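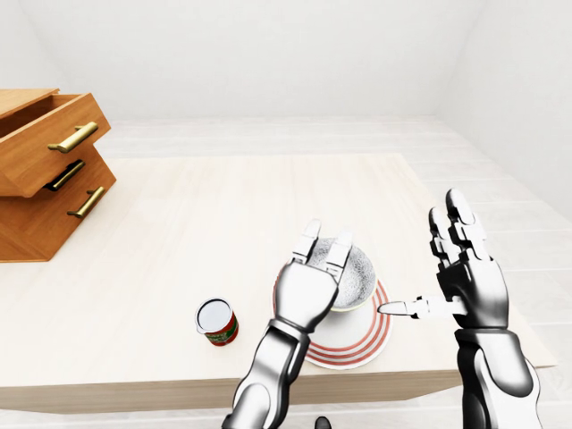 Suvville Dog Names, a readme

Hi! I'm Jairo Londoño, and this is my slightly obsessive list of what people in Suvville call their dogs. I started it one November after meeting two Konges in the same park (yes, I decided that's the plural) and it got out of hand pretty fast.

What's in the file

There are 386 rows, one per dog. Each has the name, the size (small, medium, large, my call) and a short note if the owner told me a good story. 267 of them have a note. The rest were in a hurry, or their dog was.

Spelling

I kept whatever was on the tag. If there was no tag I asked, and if the owner shrugged I guessed. So Rastov and Rostov are separate rows, sorry! Merge them if you like, I went back and forth on it for weeks.

Known problems

Nearly 97 rows come from one park, the one by my bus stop, so big dogs are probably overrepresented. I only found 11 Fidos, which still surprises me. Cats were left out, even the one on a leash.

Using it

Take it, chop it up, make charts. A mention would be nice. If your dog is in here and you'd like the row gone, write to me and I'll delete it that evening.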